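Visit to the Semaan lab, July

Semaan holds its open afternoon once a year, and this July I finally got a place. The lab is on the second floor of a former print works in Totby. Visitors sign in downstairs, get a paper badge, and go up in groups. Ours started at 2 p.m.

The first hour was a talk about Skandelell, the task planner the group has been writing. You give it a goal, such as a list of parts that have to end up in a computer, and it works out an order of steps. Each step has a check before it and a check after it. If a check fails, the planner goes back and builds a new order from whatever state it believes the parts are in. The slides were dense and the room was warm, but the question time was good. Someone asked how often it replans. In their last test series of 243 runs, 100 needed at least one new plan.

After that we went through to the bench where they work on PC assembly. The parts wait in a molded tray next to an open tower, and the arm works between the two.

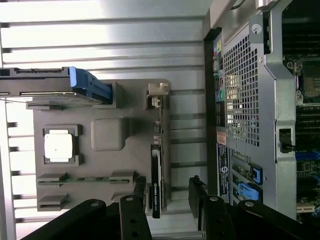 Wrist camera view at the assembly bench: parts tray on the left, open tower on the right, gripper fingers at the bottom.

Most of the talk at the bench was about perception. The wrist camera moves with the arm, so every position it reports has to be converted using the arm's own pose, and a small calibration error shows up as a missed slot. They recalibrate each morning with a script that takes 232 images of a printed target. Bare metal is the other headache — reflections can look like edges, and the detector was trained on 2,000 hand-labeled images partly to deal with that.

Control was covered quickly. The arm moves by position until it is close to a part, then switches to a force limit for the last stretch. I would have liked more on how the limit is chosen for memory, where you have to push fairly hard.

The last stop was Allarier, their log viewer. It lines up camera images, joint data and planner decisions on one timeline, and you can scrub back to the moment a check failed. For me this was the best part of the visit. They plan to release it in the fall.

We were out by 4:30. Parking behind the building is free, but the lot is small, so take the bus if you go next year.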